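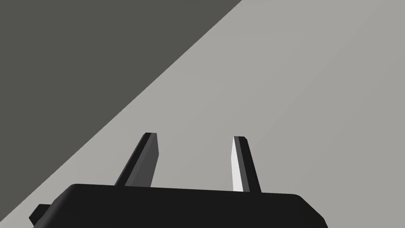 Clallen District Board of Health
Working Group on Communicable Disease Reporting
Minutes of the meeting held November 25, 2019
Place: Unach Annex, lower meeting room

1. Opening and previous minutes

The chair opened the meeting and confirmed a quorum. The minutes of the previous meeting were approved with one correction: under item 4, "suspected cases" should read "confirmed and suspected cases." The agenda was adopted without change.

2. Measles notification by houses of worship

The epidemiology section presented the draft notification procedure for congregations that run child care, weekend classes or shared meals. The present procedure covers licensed child care only. Of the congregations in the district, 22 run at least one activity that falls outside it.

Under the draft, a congregation contact tells the duty nurse of any suspected measles case on the same day, by telephone. The contact does not collect medical records and does not announce the name of the person affected. Attendance lists are requested by the health office only after the duty nurse has opened a case file.

Members asked whether clergy who learn of an illness in a confidential setting would be covered. The legal adviser stated that the draft places no duty on clergy in that position and that the wording of section 3 should say so directly.

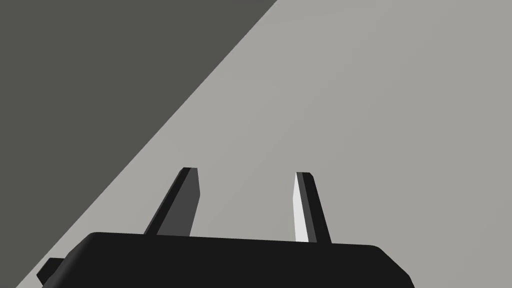 The legal adviser will supply replacement wording. Members also asked that the contact form be shortened to one page and that the after-hours number be printed at the top. Both changes were accepted.

Moved, seconded and carried: that the draft be sent for comment to all congregations in the Clallen and Prukell areas, with comments due by January 31.

3. Exclusion letters

The school liaison reported that the exclusion letter is sent in two versions, one from the health office and one from the school, and that the dates given in them do not always match. In the last quarter, three families received conflicting return dates.

The health office version will be the only one used. Schools will attach a cover note with their own contact details and will not restate the return date. The letter will be checked for reading level before it is translated.

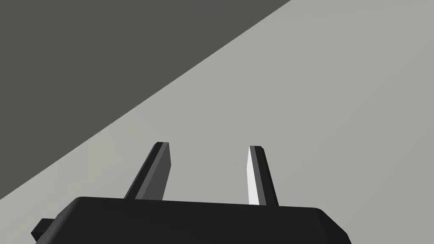 4. Case tracking software

The Howlader module went into use at the Unach and Prukell offices. Staff reported duplicate records where a patient had been entered by both offices under different spellings. The data manager will run a merge check each week until the matching rule is changed.

Access for outside users was deferred. Congregation contacts will continue to report by telephone.
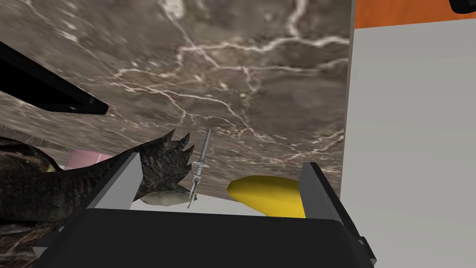 Veined marble surface, with gray panel at right.

5. Action items

Legal adviser: replacement wording for section 3 of the notification draft.
Epidemiology section: one-page contact form; mailing of the draft for comment.
School liaison: notice to schools on the single exclusion letter.
Data manager: weekly merge check; written report to the next meeting.

6. Next meeting

The next meeting will be held in January, after the comment period closes if a room can be had. The secretary will circulate the date. There being no other business, the meeting was adjourned.

Minutes recorded by the secretary to the working group. Subject to approval.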